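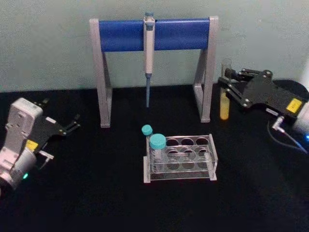 Bench and Pipette Station Checklist, with Comments
Tanodix teaching laboratory, Nimthorpe building
Inspection of 5 September 2021
Next full inspection: March

Marks used: OK = accepted. C = accepted with comment. R = repair or action is required.

1. Bench top

1.1 Surface is clean, without sticky spots or powder: OK
1.2 Surface has no cracks or burned places: C
Comment: One small scratch near the wall side. It is old and was already written in the previous report. On a black top the dried salt is easy to see but clear liquid is not, so please wipe also when the bench looks clean.
1.3 Bench does not move when pushed by hand: OK

2. Pipette stand

2.1 Both legs stand flat on the bench: OK
2.2 Blue bar is tight in the side legs and does not turn: C
Comment: The bar could be turned a little with two fingers. I tightened it and it is now firm. To be checked again after one month.
2.3 Pipette hangs vertical and the tip end touches nothing: OK
2.4 Nothing is stored between the legs of the stand: OK
Comment: Last time there was a box of gloves in this place. Thank you for removing.

3. Single-channel pipette

3.1 Body has no cracks, plunger moves smoothly and comes back fully: OK
3.2 No liquid inside the tip shaft: OK
3.3 Calibration is valid: R
Comment: The sticker could not be read, the ink is washed away with alcohol. In the Itorard service list the pipette is under number 1944, and by this list the date is still valid. A new sticker must be put. Until then do not use this pipette for graded work.
3.4 Used tip is removed before hanging: OK

4. Tube rack

4.1 Rack is clear, without white marks from solvent: C
Comment: Somebody has cleaned a rack of this type with acetone in the other room, and it became cloudy. For acrylic use only water and mild soap.
4.2 Upper and lower plates are firm: OK
4.3 Tubes stand straight in the holes: C
Comment: The wide tube with the large teal cap sits well. The narrow one behind it leans. Narrow tubes should go in the rack with small holes, especially when they are full.
4.4 All tubes are closed with caps: OK
4.5 All tubes have a label with content and date: R
Comment: I did not find who is the owner of the two tubes. If no label is on them after 5 days they will be treated as unknown waste.

5. Area and papers

5.1 Wall behind the bench has no splashes: OK
5.2 Waste bin for tips is less than three quarters full: OK
5.3 Safety data sheets are in the folder: C
Comment: The sheets are there but the oldest are from 2000. Hamdan was asked to send the new versions.

Result: The station can be used, except the point 3.3. Points marked R must be closed in writing before the next practical class.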